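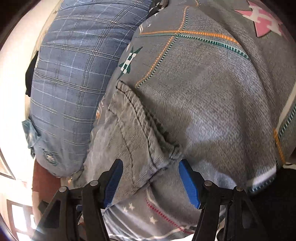
4. SEAMS AND THE DECISION TO MEND

Figure 3. Dark double topstitching following a curve on folded gray fabric.

We come now to the part of the study that gave us the most pleasure to write up, and we hope the reader will forgive us if we linger over it. The previous section dealt with holes, which are what most people have in mind when they talk about mending. Seams are a quieter matter. A seam can loosen over a whole winter before its owner decides that something ought to be done about it, and the diaries kept by our households in Wekel, Imrie and Trasbridge are full of small notes made along the way ("pocket going again," "must look at this," "still holding, left it").

Of the 3,041 entries in the diaries, 284 concern a seam on a pair of pants or jeans. We had expected these to be the plainest entries of all, as the fault is easy to name and the cloth on either side is often perfectly good. Many of them were long. People wrote about the thread they had used and the thread they wished they had used, and several went back days later to add a remark about how the line looked from a distance, or how it felt when they sat down in it.

Topstitching has a good deal to do with this. An inside seam can be closed with almost any thread that comes to hand, and a wobble in it will trouble only the person who put it there. Topstitching is on show. Where it runs double and in a color darker than the cloth, as in Figure 3, the two lines invite the eye to compare them, and any new stitching has to keep company with the old. Curves make it harder still. One diarist in Imrie unpicked the same curve on a back pocket on three evenings and finally asked her sister to do it, and then wrote most of a page about whether it still counted as her own repair. (We counted it, for what that is worth, under shared repairs; see Section 5.)

It may help to set out how we sorted these entries, for we changed our minds more than once. Our first scheme grouped them by place on the garment: pocket, waistband, inner leg, hem. This was tidy, and it matched the way earlier household studies had gone about things, but it kept putting together repairs that their makers plainly thought of as very different. A pocket edge caught down from behind with a few hidden stitches has little in common with a pocket edge sewn again along its outer line. In the end we sorted by whether the new thread was meant to be seen, meant to pass for the old, or meant to stay out of sight. Struan Kerr read every entry against this second scheme, Lewis Ogilvie did the same without sight of his notes, and where they differed they sat down together and talked it through until they could agree. Some of those talks went on a good while, and we are both better acquainted with belt loops than we used to be.

The repairs meant to pass for the old were the ones people worried over most. Matching a thread to a faded garment is fiddly work, because the cloth and the stitching have usually faded at different rates, and a spool that looks right under the kitchen light may look quite wrong by the window. The Pruda workshop in Trasbridge, which several of our diarists visited, keeps a drawer of part-used spools for this very purpose, and visitors are welcome to hold as many of them against a hem as they like. Those who had been to the workshop wrote more freely afterward about color, and also, we noticed, about leaving things alone.

We use cookies to remember your reading preferences and to understand how our pages are used. Accept all | Manage settings

Leaving things alone deserves a word of its own. In the interviews we held with 17 of the diarists the following January, we asked each person to bring along one garment whose seam they had noted but not yet repaired. We had supposed there would be some embarrassment in this, and we put the question as gently as we could. What we mostly heard was fondness. A retired bus driver from Wekel spread a pair of work pants over the table and went around the waistband with his thumb, telling us which stretch would go first and what he planned to do when it went. He had already bought the thread. He saw no sense in sewing a seam that was still doing its job, and he was quite happy to wait.

Waiting of this kind is hard to fit into the usual way of counting, where a garment is either repaired or left unrepaired at the close of the diary. We have therefore kept these entries as a separate group, marked "watched," in the tables that follow.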